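Isivden Opens Packing and Sorting Room at Nemerard Site

NEMERARD, February – Isivden, a supplier of household and workshop goods, has opened a new packing and sorting room at its Nemerard site. The room brings together work that was previously divided between 2 separate floors of the building and will handle returned items, spare parts and mixed orders for the company's regional customers.

The room holds six long packing tables and 177 storage bins. Items arriving at the site are taken out of their wrapping, checked against the order sheet and placed in a bin by type. Cables, which make up a large share of the mixed orders, are checked for length and coiled before they are packed again.

"Our customers asked for orders that arrive complete and are easy to unpack," said I-seul Lim, head of operations at Isivden. "A cable that has been put in a bag without care takes time to sort out at the other end. We have given our staff more table space and clearer instructions, and we expect that to show in the parcels we send."

Plastic wrapping removed during sorting is set aside at each table. Sheets that are clean and free of tears are used again for items going out the same day. The remainder is collected at 4 p.m. and sent for recycling under an agreement with Tedura, the company's waste handling partner.

The layout was prepared by the design office Shim, which also supplied the shelving and the lighting plan. Forty employees have completed training in the new procedures. Those who worked on the former packing floors have kept their positions, and shift times remain the same.

Isivden will accept mixed orders from business customers through the Nemerard site with immediate effect. Existing accounts do not need to be changed, and order numbers issued before the move remain valid. Customers returning goods are asked to enclose the original order sheet and to pack cables separately from other items.
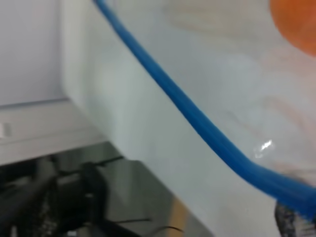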